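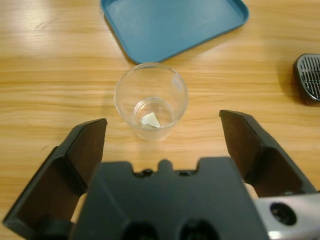

Re: Clearing the break room table

loubna_l
Posted September 22, 2018
The blue tray stays on the table. The small glass can go back to the kitchen once someone tips out the white bit in the bottom.

kmohmand
I'd move the tray too. It will scratch the wood.

loubna_l
It has rounded corners and I've never seen it leave a mark. Leave it.

dymphna_ng
My problem is the white appliance lying on its side. It has a black cable and a warning label on the end. Stand it up or put it in the Clidell cupboard, shelf 17.
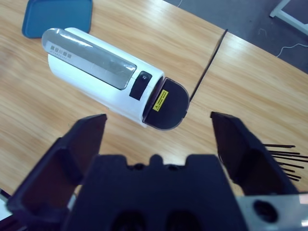 badawi21
What should I use to wipe the table down afterward?

nshehata
A damp cloth, then a dry one, along the grain. Skip the spray.

kmohmand
Still against the tray.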